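Keeping Packaged Snacks in Order
Household Guidance Sheet, Rirngate Residents' Office

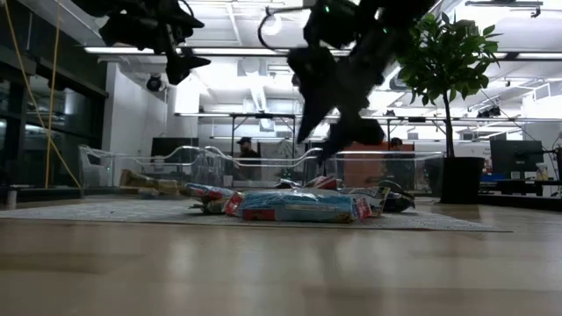

How should packaged snacks be stored when bags and boxes of different sizes share one space?

Sort them by the type of package first and by flavor or brand second. Bags should be kept with bags and boxes with boxes, each kind in its own bin, with the oldest date at the front.

Sorting on the floor

Residents are advised to bring out the full contents of the shelf before any item is put back. A low rug is a suitable surface, as small packets do not slide on it and crumbs can be shaken out afterward. Set the bins behind the pile and work from the front. Clear bins are preferred for shared rooms. A label is still required on any bin kept above eye level.

Packages that are creased or crumpled should be set apart from the rest and checked along the seams. A crease alone is no cause for disposal. A split seam, a pinhole or a loose seal is.

Choosing a bin

The bins supplied to the Molircombe building are 34 cm long and fit the standard pantry shelf with the door closed. Residents who buy their own should measure the depth of the shelf at the back, where the pipe casing reduces it. Bins with a shaped or wavy rim do not stack securely and should be placed side by side.

Filling the bin

Stand bags upright with the printed front facing outward. Do not press them down to make room. Boxes may lie flat, two high at most. Round containers belong at one end, where they will not roll under the bags. Leave enough space at the top for a hand to reach in.

Opened packages

Fold the top over twice and close it with a clip. Write the date of opening on the clip tag. Crackers and chips should be used within 10 days of opening. Nuts and dried fruit may be kept for 30 days in a closed jar. Rubber bands are not recommended for foil bags.

Cleaning

Wash clear bins by hand in lukewarm water with a small amount of dish soap and dry them with a soft cloth. Scouring pads leave marks which cannot be removed. The shared bins on the Matubbar side are washed in May and again before the winter holidays. Please empty them by the evening before.

Replacement bins and clip tags may be requested at the front desk. Questions on this sheet should be addressed to Tharindu Weerakoon, Household Services, Room 34.

Sheet revised 2018-11-09. Earlier copies should be discarded.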